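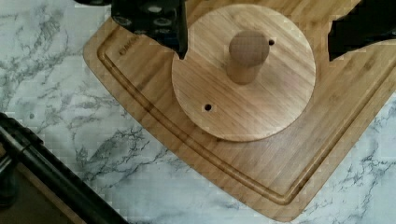
Round bamboo piece with its wooden peg, on the cutting board at our finishing counter.

Review: Pandalik arm with two-finger gripper, small workshop use
Posted 8/14/18 by Damián Escobar

We make and finish kitchen goods in bamboo, and there are nine of us. Our supplier, Naso, installed the Pandalik in June. I was against buying it, so please read my opinion with this in mind.

Good: it handles small round parts well, and the grip can be set soft enough for thin discs. Teaching it a new part took me 20 minutes. The manual is clear, except chapter 7.

Less good: the arm is slow. Ville Toivonen, who did this job by hand for more than 33 months, is still faster than it. It also needs a free counter, and ours was never big.

For the people the change is mixed. Ville has less pain in the wrist and now checks the surface of each piece, a work he likes. But he must stay near the arm all the shift – he misses talking with the others at the packing table. Our hours are the same and the pay too. I had asked for a better rate for the person who teaches the arm, and I still wait for the answer.

Four stars of five.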